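Refinishing a pale wooden tabletop with water-based matt lacquer

This page covers stripping and recoating a light-coloured wooden tabletop where the old lacquer has worn through. It applies to birch, beech, maple and similar close-grained timbers, whether solid or veneered. It does not cover oiled or waxed tops, which need a different preparation, or plastic-faced tops, which cannot be treated this way at all.

The work takes 2 days if the room is kept at a normal indoor temperature. Most of that is drying time.

Materials

Premilura Clear Matt, one tin
Sasix abrasive sheets in 120, 180, 240 and 320 grit
Lorker short-pile roller, foam sleeve
Synthetic brush, 50 mm
Lint-free cloths
Sanding block with a cork or felt face
Vacuum cleaner with a brush head
Masking tape
Dust mask and eye protection

Do not use wire wool at any stage. Small fragments stay in the grain and rust when the water-based lacquer goes over them, which leaves grey or brown marks under the finish.

Working out the quantity

Measure the top and calculate the area. For an oval top, multiply the length by the width and then by 0.785. The Ritchie table used for these notes needed 547 ml of lacquer for three coats on the upper face and the edge, including what was left in the roller sleeve. The underside was not recoated. If yours is bare underneath and the timber is solid, give it one coat as well, or the top may cup as the humidity changes.

Weigh the tin before and after the first coat if you want to be sure of having enough for the rest. The first coat on the Ritchie top took 295 g. Later coats take less, as the timber is by then sealed.

Checking the existing finish

Put a drop of water on a worn area and another on an area that looks sound. If the drop darkens the wood within a minute, the lacquer has gone at that point. If only the surface is dull and no drop soaks in, full stripping is unnecessary. Key the surface with 240 grit, clean it and go straight to the second coat.

Check next for veneer. Look at the edge from below. If the grain on the face does not carry on over the edge, assume the top is veneered and that the veneer is thin. In that case leave out the 120 grit and begin with 180, by hand only.

Removing the top from the frame

The top is easier to sand if it is taken off and laid on trestles. Mark one end of the top and the matching end of the frame with tape first. Fixing holes are seldom drilled evenly enough for the top to go back either way round. Keep the screws in a labelled bag and note any that are longer than the others.

The trestles should bring the top to a comfortable height. 696 mm suited the author and will be too low for a tall person. Pad the trestles with folded blanket.

Sanding

1. Clean the top with a cloth wrung out in warm water and a little washing-up liquid. Wipe it again with plain water and leave it for an hour.

2. Sand along the grain with 120 grit until the old lacquer is gone. Lacquer dust is white and fine. When the dust turns the colour of the wood, stop.

3. Vacuum, then repeat with 180 grit. Hold a lamp low at one side of the top and look across the surface for scratches running against the grain. Any that are visible now will be more visible under lacquer.

4. Sand the edge by hand with 180. On a curved edge, fold the sheet in three and let it follow the shape. A rigid block will cut flats into the curve.

5. Wipe the whole surface with a damp cloth to raise the grain. Leave it for two hours, then take off the raised fibres with 240 grit. Use light pressure - three or four strokes over each area is enough.

6. Vacuum again, including the edge and the trestles. Wait half an hour for airborne dust to settle, then wipe with a barely damp cloth.

Applying the lacquer

Stir the tin slowly for two minutes. The matting agent sinks to the bottom, and an unstirred tin gives a glossy first coat and a patchy last one. Do not shake it.

Brush the edge first, then roll the face straight away while the edge is still wet. Work in strips the width of the roller along the grain, each overlapping the last by a third. Finish each strip with one light pass in a single direction and do not go back to it. Bubbles that remain after the last pass will usually level out.

Leave the first coat for four hours. Sand lightly with 320 grit, vacuum, wipe and apply the second coat. Leave that overnight and apply the third in the morning, again after a light sanding.

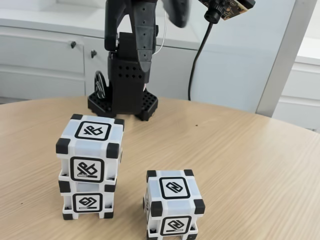
After the last coat, the surface can be touched in three hours and used with care the next day. Full hardness takes longer. For the first two weeks, do not leave cloths, mats or rubber feet standing on it, and lift things instead of sliding them. Wipe spills promptly. Avoid cleaning sprays for the same period.

Common faults

Specks in the finish. Dust or dried lacquer from the rim of the tin. Let the coat harden, rub the spot with 320 grit and recoat the whole face. Recoating a small patch will show.

White bloom. The room was too cold or damp during drying. It often clears on its own once the room is warmed. If it is still there after two days, sand back and recoat.

Visible roller lines. The lacquer was drying before the next strip was laid. Turn the heating down, close the windows and load the roller more fully. In summer, start before 9 a.m.

Yellow patches. Old lacquer was left in place. There is no remedy other than sanding back to bare wood in that area and starting again from 180 grit.

Storing the remainder

Wipe the rim, press the lid down evenly and keep the tin above freezing. Wash the brush and roller sleeve in cold water immediately after use.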